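8月27日 星期二

接着弄下半年的设备预算。Meron 的报价单又改了一版,总价没动,把“安装调试”从包含项挪到了可选项。这种改法我不喜欢,先记在这里,回头比价的时候别漏掉。

目前的思路是两条:要么整套换成 Vastdale 的双臂台,要么留着现有的臂,只补末端和线缆。销售那边当然说整套换最省心。我问他省的是谁的心,他发来一份 16 页的宣传册,里面没有一页写备件交期。

先说夹爪。手指上垫的浅蓝色泡棉,上面那块左边已经毛糙得像撕过一样,下面那块的左侧面也不平整。

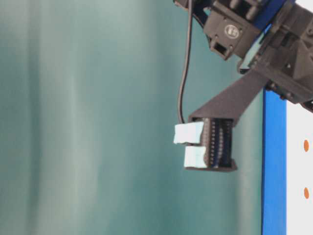

耗材这一项上次预算里压根没列,都是从杂费里走的。Reisinger 的原装指垫一包 100 元,单看不贵,可他们不肯写明能用多少次循环,只说“视工况而定”。没有寿命数字,我没法折算年成本,这一栏暂时空着。自己裁泡棉也行,但厚度每次都有出入,重新标定花的工时也得算钱。

整套更换的理由,我列了一下对方给的说法:

- 重复精度更高。我们现在的误差有多少来自臂、多少来自夹持件,没人分开测过。没测之前不为精度付钱。
- 线缆内走。这条我认,外挂线确实烦,但理线套件可以单买。
- 软件订阅首年免费。第二年的价格要了两次,没给。

再说工具夹持。Ketach 的快换座报 2,000,含税后谈到 1,826,仍然只是一个座,不含适配板。现在用的是 3D 打印的桁架式夹座,缠了两条浅蓝胶带,夹着那支尖头工具,尖端朝左指着白板下方空着的蓝布。难看归难看,打印件坏了当天能再出一个,快换座坏了要等货。我倾向于先借一个试用,把同一组定位各跑一遍,偏差写进表里再谈买不买。如果对方不肯借,这项就推到下一轮。 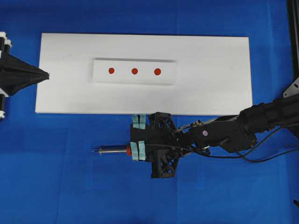
## 待办

- 让 Meron 把安装调试写回包含项,否则按两家总价重新比。
- 向 Reisinger 要循环寿命的书面数据,口头的不算。
- 问 Ketach 能否试用,适配板单独报价。
- 臂和夹持件的误差分开测,测完之前不提交整套更换的申请。
- 泡棉和胶带单列一行耗材,别再塞进杂费。

Vastdale 的演示我会去看,不过要带自己的工件去。上次在别家看演示,用的全是他们备好的方块,抓得漂亮,回来什么也说明不了。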